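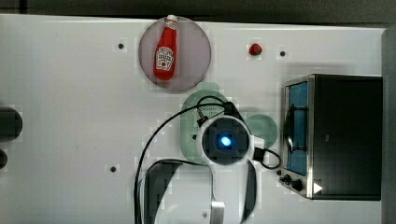 Apr 5, 2026

Our student club has started the kitchen task for the Tolano competition in May. The arm must take the ketchup bottle off the plate and put it down on the table, and after that it must pick up the strawberry. We get 20 tries for each object.

Soo-ah Han wrote the first grasp program and I am responsible for the camera part. Yesterday I spent the whole evening on calibration, and I found that I had mixed up 2 files. My teammate Sang-wook Min was very patient with me.

The toaster oven is for the next task. We have not decided yet how the fingers should approach the door.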